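**Laying a Table for Guests: Does the Advice Hold Up?**
Home and Interiors, final project report, July 2021

Our group was asked to test one piece of household advice and report on whether it deserves to be repeated. We picked the rule that a dark tablecloth "pulls a table together" whatever you put on it. It appears in the Hurska table guide we were given at the start of term, and again in the Skutano leaflet, worded almost the same way, which made me wonder if either author had tried it.

## What we did

We set up in room 402 and dressed a table 13 times, changing the cloth or the items between rounds. After each round the class wrote down whether the table looked ready for guests, half ready, or like a place where someone had dropped their things. We agreed on those three labels before starting. I still think "half ready" was a mistake, as it gave people an easy way out and they took it.

The cloths were plain. The items were ordinary ones, and we made no attempt to match them, on the grounds that most people don't own a matched set either. The Brunner method says to choose one large item and let the rest follow it. We tried that too.

## The red cloth

Dark red was the cloth everyone expected to win. We put it under a bouquet laid flat, the blossoms in white, red and pale yellow with small white filler between them, and a plate with a yellow pattern on dark blue near the rim of the table. The dark bottle went on its side. Light colors did very well on the red. The bottle did badly — its reddish brown and green pattern is too close in tone to the cloth, and two people in the class left it off their lists completely.

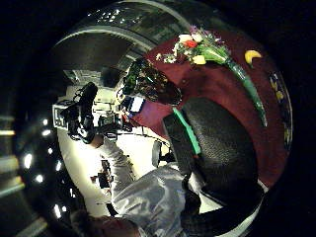
## Results

The red cloth was marked "ready for guests" in 9 rounds, which sounds like a win for the guide. I don't believe it is. In most of those rounds the bouquet was on the table, and when we took it away the marks dropped. We never tested the bouquet on a bare table, so we can't say how much of the credit belongs to the cloth. That was an oversight in our plan and we only noticed it while writing this up.

The Brunner method came out slightly better, but it is vague enough that almost any layout could be said to follow it.

## What we would change

- Drop the "half ready" label.
- Include a bare table.
- Stand the flowers in a vase for at least some rounds. Long stems lying across the cloth use up a lot of space.
- Repeat the red rounds with the Plamwood lamp switched off, to see if the bottle disappears even more.

We have asked to use the room again in August.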